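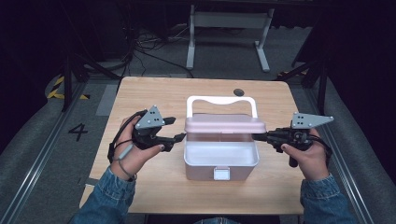

Storage box task at a two-handed station, with a hand-held gripper on each side of the box.

Rilldale Handling Set: data card and equipment planning notes
Version 2, April 2023

Summary
The Rilldale Handling Set contains 3151 recordings of short tabletop tasks carried out by people using hand-held grippers. It was gathered to inform the purchase of equipment for the Andale site, where small household goods are to be packed and unpacked by robot arms. This card sets out what the set contains and how it may be used when preparing a budget. It is not a technical specification.

Contents
recordings/ one folder per recording, with gripper and head camera views
tasks.csv task name, object list and station number
costs.csv planning prices by item, excluding VAT
faults.csv stoppages, with the part concerned
Of the recordings, 477 concern boxes with lids, trays or handles. A further 430 are marked as incomplete and should be left out of any estimate of working time.

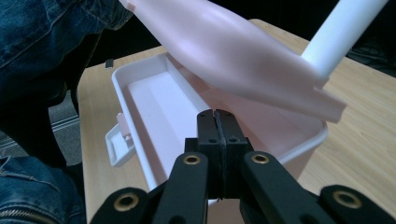

Gripper fingers are entered in costs.csv as consumable parts and are budgeted separately from the gripper body. Purchasers should allow for one spare pair per gripper at the time of first order. Cables, wrist straps and marker plates are listed under accessories.

Planning assumptions
Each station is costed with two grippers, one table, one floor frame and one computer. Storage for the recordings is charged to the site and does not appear in the station price. Training time for new operators is entered as labour. Prices supplied by Hedegaard cover delivery but not installation; those supplied by Finemine cover both. The two should not be compared line by line until the installation column has been completed.

Known limits
Rigid plastic items are over-represented. Soft packaging, glass and anything heavier than a full kettle are absent, and the set gives no basis for choosing a robot arm by payload. Recordings made by hand are generally quicker than the same task on an arm, and station numbers should not be reduced on the strength of them.

Maintenance
Prices will be reviewed in August, ahead of the second order. Corrections to costs.csv should be sent to the Rilldale equipment office, quoting the version number and the line affected. Earlier versions are kept for reference and should not be used for new orders.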